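The Hastarlow Prize Wants to Be Useful Again

29 August 2023
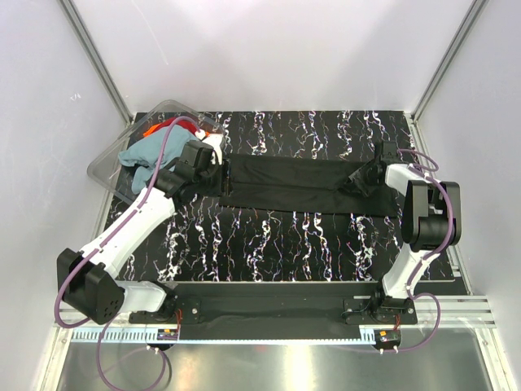 What the new rules say

The Hastarlow Prize for Applied Research is back after a two-year gap, and the call for entries went out to departments this week. Many of you will have seen it already, as it was sent to every staff list in Bralstead at least twice. The short version is that the prize now goes to "completed research with a demonstrated path to regional use." The old version asked for original work of high quality and left the rest to the jury.

I have read the new rules three times and I still can't say what a demonstrated path is. The guidance note says it may be shown by a letter of interest from a company, a pilot agreement, a license, or "comparable evidence." A letter of interest costs a company one sheet of paper. A license can take years. The two count the same on the form, as far as I can tell, and when I asked the prize office whether they would count the same with the jury, I was told the jury is independent.

Who can enter

Researchers employed at any institution in the region, at any career stage, alone or in groups of up to 10. Doctoral students may be named in a group but can't lead one. Earlier winners are excluded for good, which seems harsh on the people who won in the first few rounds, when the prize was mostly a framed certificate and dinner.

Entries need a summary of no more than 1,441 words. I asked about that figure. Gunther Brandes at the prize office says it comes from the size of the text box in the entry system, which was bought from Mirzaei and can't be changed before the next contract. References count toward the limit. So do figure captions.

Where the money comes from

Half of it is public, as before. The other half now comes from Udside, which runs the business park on the east side of town and rents space to several of the firms likely to be writing those letters of interest. Udside gets one seat on the jury. The rules say jury members must step out of a discussion where they have "a direct financial interest." A landlord's interest in a tenant's research partner is probably indirect. I would feel better if somebody had written down what happens in that case.

Hannelore Ehlers, who chaired the jury for the last round, doesn't share my worry. "We always had someone from business in the room, and they were usually the strictest about the science," she told me. She also thinks the old prize had gotten too comfortable, with the same four or five institutes taking turns. She may be right about that. I went back through the winners and it's hard to argue with.

What people are saying

Torben Fröhlich, whose group works on soil chemistry, isn't entering. His results are used by the state survey, but the survey doesn't write letters of interest and he doesn't see why he should ask them to. Reet Uibo in materials is entering and says the form took her one afternoon, most of it spent cutting words. She'd like the prize money to pay for a technician. Under the new rules it can't, because salaries are excluded. It may be spent on equipment, travel, and "communication of results."

That last part bothers me more than the Udside seat does. Almost every small lab I know is short of people before it's short of things. If the aim is to get research out of the building and into use, a year of somebody's time would do more than another instrument or a nicer brochure.

Then there is the claim, repeated in the press notice, that earlier rounds of the prize "led to 182 new jobs in the region." I asked for the source. It is a survey of past winners, who were asked how many jobs had been created in connection with their work. There was no check on whether those jobs would have existed anyway, and no follow-up on whether they still do. Onni Kallio, who studies regional funding and has looked at more of these surveys than I'd care to, calls that kind of number "a count of optimism." The prize office says a proper evaluation is planned. It had no date for one.

How to enter

Entries open next month through the online system and stay open until the end of April. You'll need a signed form from your head of department, the summary, and up to 20 pages of supporting material in one file. Your evidence of a path to use goes in with the supporting material and counts toward the page limit.

The research office will read drafts if you send them early. They won't write your letter of interest for you, and they have asked me to mention that.

Questions about eligibility should go to Gunther Brandes. If you get a clear answer on what counts as comparable evidence, please forward it to me and I'll print it in the next issue.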